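El presupuesto de la segunda célula

La hoja de cálculo tenía 41 filas y Hugo Sotomayor las había leído todas menos la última, donde yo había escrito «varios» y una cantidad que no me atrevía a defender. Me pidió que la partiera. Dijo que con un «varios» de ese tamaño la dirección de Jorkex no iba a firmar nada antes de octubre.

Me llevé la hoja al taller. Quería escribir las partidas delante de las piezas, con la cinta métrica en el bolsillo y el catálogo de Ornine abierto en la fila de las pinzas.

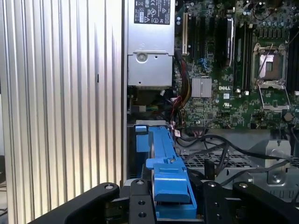

Jorkex · Departamento de Recuperación de Equipos · Planificación y compras

Empecé por lo que se gasta. Dedos de pinza: un juego montado y otro en el cajón. Carros de disco: los azules de plástico, que compramos usados. Tornillería. Después, las torres de prueba, que el año anterior habíamos cargado a Formación y que Formación ya no quería pagar. Puse siete, borré el siete y lo volví a poner.

La fila de las placas portapiezas me llevó media tarde. Las imprimíamos en casa y por eso no figuraban en ninguna parte: ni el material, ni las horas de la impresora, ni las mías. Una placa sirve para un modelo de memoria y un tamaño de procesador. Si cambia el lote de equipos hay que rediseñar los huecos, y en la hoja eso no existía.
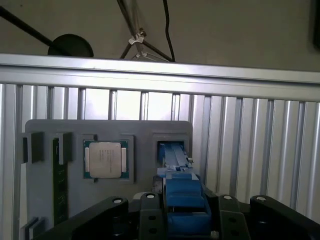

Yurchenko contestó por correo que las placas las pusiera como gasto recurrente, nunca como inversión, y que pidiera precio fuera aunque luego las siguiéramos imprimiendo nosotros. Si no hay un precio de fuera, escribió, os las van a tachar.

Pedí precio a Fandon. Tardaron dos días y la oferta era más alta de lo que yo esperaba, con un plazo de cuatro semanas. La adjunté tal cual. También separé los perfiles de aluminio de la mesa, que venían mezclados con el brazo, y saqué a una fila propia la puesta en marcha. El «varios» se quedó en una cifra pequeña.

Faltaba decidir si la segunda célula llevaba el mismo brazo o el modelo inferior. El inferior ahorraba dinero y obligaba a comprar otra pinza, otros repuestos y otro curso. Hice las dos columnas. La diferencia a dos años era menor que el precio de una torre nueva, y volví a sumar por si me había equivocado.

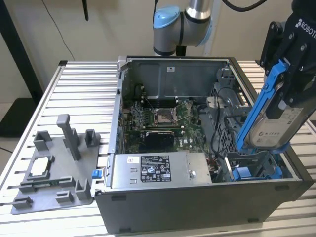
Sotomayor dijo que él pediría el mismo brazo y que quitara la otra columna, que dos opciones en una hoja eran una invitación a que arriba eligieran una tercera. Le pregunté si no convenía que vieran la comparación. Que la guardara para cuando la pidieran, dijo.

La guardé en una pestaña aparte. Puse la fecha en la cabecera, 7 mar 2024, y el nombre de los dos, el suyo primero. Luego imprimí la hoja, que ocupaba cuatro páginas, y la subí en mano porque el sistema de compras llevaba toda la mañana sin admitir adjuntos.

La secretaria la dejó encima de otra carpeta y me pidió el número de proyecto. No lo tenía. Bajé a buscarlo.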